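Viltano Compact Toaster Oven: three months in

I held off on writing this one up because I've been burned before (literally, the last toaster oven had a door handle that got hotter than the toast) and I wanted to live with the Viltano a while first. So I've now had it since spring, I've used it almost every day, and I have opinions!

First, the looks. I got the cream. I was torn between the cream and the black, and my sister-in-law Deolinda Matos said the black would show every crumb and fingerprint, so cream it was. It's a nice soft cream too, closer to old enamel than to that yellowy plastic color you get on cheap stuff. The door glass is dark, and I like that more than I expected. You do have to put your face pretty close to see how brown things are getting, though.

Okay, cooking. Toast is good, not amazing. Two slices come out even, four slices come out with the back two darker, and if you're fussy you'll be swapping them around halfway. I'm not fussy. Where it really earns its spot is everything that isn't toast: reheated pizza (crisp bottom, no sogginess), baked potatoes, a tray of roasted peppers, frozen fish for one. I made a small batch of cinnamon rolls on a rainy Sunday and they rose beautifully, except for the one in the corner nearest the heating element, which I ate standing up so it didn't count. Twenty-three minutes, if anyone wants to try. The recipe said 30 and they'd have been bricks, so my advice is to go short on everything the first week until you know your own oven.

The timer is my biggest gripe. It's a wind-up dial and the first few minutes on it are basically a guess. You have to turn it way past where you want and then come back, or it just sits there and gives up. My neighbor Yasir Jadoon has the same oven and swears his is dead accurate, so maybe I got a cranky one. I use my phone now.

The ding is also wimpy. I can't hear it from the next room with the TV on, and I've forgotten more than one grilled cheese that way.

Cleaning is easy enough. The crumb tray slides right out, the rack goes in the sink, and the inside wipes down if you catch it the same day. Leave melted cheese overnight and you'll be scrubbing, same as any of them. The outside I just go over with a damp cloth.

Size is what I'd really tell people to think about before buying. It sounds small and it is small, but it wants breathing room, and the door needs space to open with a hot plate in your other hand. Mine started out on the counter under the cupboards and I hated it there. Now it lives at the end of a table, off to the left, and it's a completely different experience.
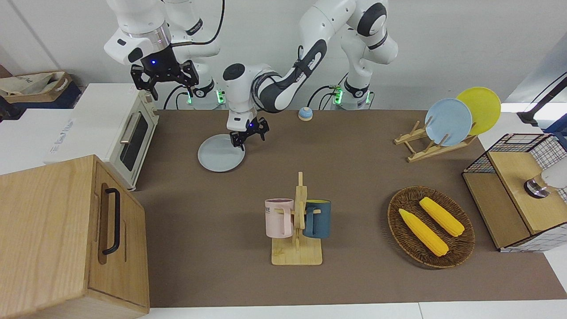 I turned it to face along the table, so I can pull something out and set it straight down on a plate without carrying it across the kitchen. Such a little thing, and I use the oven twice as much! If you have a spare stretch of tabletop, try that before you decide it's too big for your kitchen.

A couple of quick ones from people who asked. Yes, the handle stays cool enough to grab bare-handed, on mine anyway. No, a full-size frozen pizza won't fit, get the small ones or cut it in half. And the cord is short, so measure to your outlet first.

I'd give it four out of five. The missing star is all timer. Inês Peixoto asked me whether she should wait for the bigger model that's supposed to come out in August, and I told her if it's only her and the cat, this one's plenty.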